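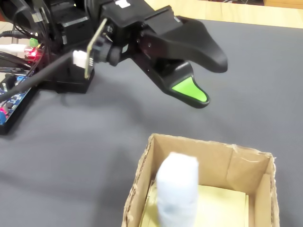 Small arms, plain boxes

The Kukuro workshop occupies the back half of a former print shop on Fullum, and on open days the front door is propped with a paint can. I visited on April 3, 2021, for the second of two sessions the group held this spring. The first, in March, had been limited to members. This one took visitors in groups of five, with a sign-up sheet and a wait.

The group builds and programs desktop robot arms. It does not sell them. Its work is on the software side, in particular on getting inexpensive hardware to repeat a pick-and-place task without being reprogrammed each time the object moves. The demonstration station consisted of one arm, one mat, one object and one cardboard box. A second table held printed notes and a monitor showing joint angles.

Adjoa Laryea ran the session. She trained as a controls engineer and spent several years on packaging lines before joining the group, and she talks about the arm the way a mechanic talks about a used truck. The servos are hobby grade. There is play in the shoulder, more in the wrist, and it changes as the gears warm up.

"On a production line you would fix the play," she said. "We put up with it and look at what the camera can do for us."

The camera sits at the wrist and faces the gripper, so it travels with the jaws. The advantage is that the error that matters, the one between finger and object, is measured close to where it occurs. The drawback is that the view changes with every joint. A vibration at the elbow arrives in the picture as motion of the whole table. The software discards readings taken during fast moves and relies on those from the slow part of the approach.

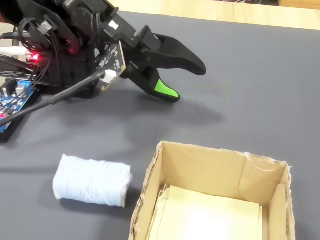 The object for the afternoon was a spool of white thread, laid on its side. Laryea prefers it to the blocks used in most beginner exercises. A block can be gripped badly and still stay put. A cylinder on its side rolls when a finger touches it off center, and the thread gives a little under pressure, which makes a poorly chosen closing force easy to spot. The task is to pick up the spool and release it inside the box.

The gripper itself is simple. Two fingers, one long and curved, the other shorter and fitted with a green pad on its inner surface. Laryea said the pad went through several materials before the group settled on the current one, and that the first had left marks on everything it held.

Each run follows the same sequence. The arm moves to a ready position with the jaws open, waits for the estimate of the object's position to settle, descends, closes, lifts, crosses to the box and opens. The group allows 30 seconds per cycle. A run that takes longer is logged as a failure even if the spool ends up in the box. Laryea was firm on this point when a visitor objected. Without a limit, she said, the controller learns to hesitate.

The training set for this task is 300 runs, recorded over two weeks by members who guided the arm by hand. Of the 50 unattended trials made before the open day, 27 met the standard. The sheet on the second table gave that figure without comment. Most of the failures were on the descent, when the lower finger came down on the spool and pushed it away before the jaws could close. The remainder were drops over the rim of the box.
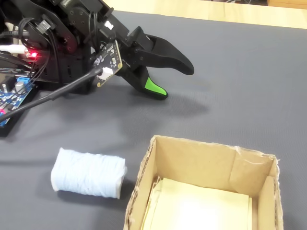
What the visitors asked

Cost came up first. Laryea declined to give a total, on the grounds that half the parts had come from earlier projects, and pointed to the parts list in the printed notes. The controller board is the item she would spend more on. Cables are the item she would replace most often.

A man from Rakness, a two-person machine shop across the river, wanted to know whether the arm could load small turned parts into a tray. The answer was a qualified no. The payload is adequate but the repeatability is not, and coolant would be hard on the servos. He took a copy of the notes anyway.

Somebody else asked why the box was so plain. Laryea replied that cardboard shifts when bumped, and the controller has to deal with that too.

The next stage, called Morrison in the group's planning documents, adds a second object and requires the arm to choose between them. Recording starts once the wrist bracket has been stiffened. Sign-up for the next open day is by the sheet at the door.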